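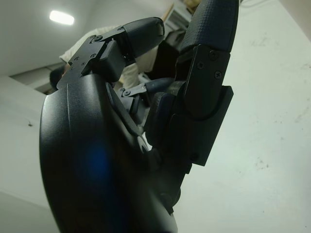

三、把桌子摆好、调平

上一节把桌腿装完了，螺丝先别拧死，留半圈的余量，这一节还要动它们。我自己第一次装 Tarano 白色台面的时候太心急，一口气全拧到底，结果怎么调都有一只脚悬着，只好全松开重来，白白搭进去一个晚上！

1. 选位置。我习惯让长边靠墙，人坐着写字、理东西都顺手。先在地上用美纹纸贴出四只脚的位置，再把桌子抬过去对着放。抬的时候两个人抓桌框，别抓台面的边，也别在地上拖（我家地板上那道印子就是这么来的）。

2. 和墙之间留条缝，能塞进一根手指就够了。浅色的墙特别容易被桌边蹭出灰道子，擦又擦不干净，越擦越花。要是你的插座正好在桌子后面，缝再放大一点，插头能弯得过来为准。

3. 调脚。四只脚底下都有调节螺母，顺着拧变长，反着拧变短。水平尺先横着放，再竖着放，最后斜着对角放一次。对角这一下很多人省掉了，桌子会晃多半就是晃在这儿。每次只动一只脚，拧半圈看一眼。

4. 坐下来试试。两只胳膊压在桌面上，左右推一推，再往前推一推。有轻微的咯吱声没关系，多半是还没拧紧的螺丝；要是整张桌子在扭，回去检查横梁有没有装反。

5. 拧紧螺丝。按对角的顺序，分2轮拧：头一轮拧到有阻力就停，第二轮再加把劲。用手动扳手就好，电动的我不推荐，力道收不住，孔一滑丝就只能换桌框了。

注意：拧完以后再放一次水平尺。拧紧的过程会把桌框带偏一点点，我每回都得再补半圈。

四、台面的头一次清洁

出厂的时候台面上有一层保护膜，从角上慢慢揭，别拿刀片去挑。揭完可能会留点胶印，我用的是 Prirmont 的中性清洁剂，瓶盖一格兑1,000毫升温水，软布拧到不滴水，顺着一个方向擦。擦完马上用干布再走一遍，白台面最怕水自己干在上面，迎着光一看全是圈。 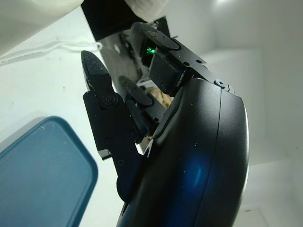

干布我准备了好几块，轮着用，湿了就换。边角的地方容易积灰，布叠成三角，拿尖头去抹。靠墙那条边够不着的话，把桌子稍微抬出来一点再擦，擦完记得对着美纹纸放回原位，然后美纹纸就可以撕了，放久了会留胶。

遇到顽固的铅笔印，用白橡皮轻轻擦就能下来。马克笔印麻烦些，棉签蘸一点酒精，点在印子上等几秒再抹，别大面积地涂。百洁布、去污粉、钢丝球，统统不要碰这张台面！有朋友问我能不能拿2,000目的砂纸把划痕磨平，我劝你别试，磨过的那一块反光跟旁边不一样，比划痕还显眼。

小心：热锅热杯子不要直接往上放，垫块隔热垫。我用的是 Treten 451 那款，厚实，不打滑，收起来也不占地方。塑料垫子倒是要当心，深颜色的长时间压在白台面上有可能染色，隔几天挪一挪。

五、理线

线槽是另外卖的，Chornovol 的夹式线槽刚好能卡在后面的横梁上，不用打孔。

1. 先把所有插头都拔掉，把线一根一根捋直。
2. 排插放进线槽，开关朝外，伸手能摸到。
3. 长出来的线绕成松松的圈，用魔术贴扎住。扎带也行，只是以后要换线还得剪。
4. 从线槽到地面的那一段，贴着后桌腿往下走，隔一段扎一下。

理完线再往外抬一次桌子，看看有没有哪根被绷住。绷着的那根松一松，留出富余，往后擦墙边、扫地都要挪桌子的。抽屉的安装在下一节，先把那包短螺丝找出来放在手边，别跟桌腿用的混了。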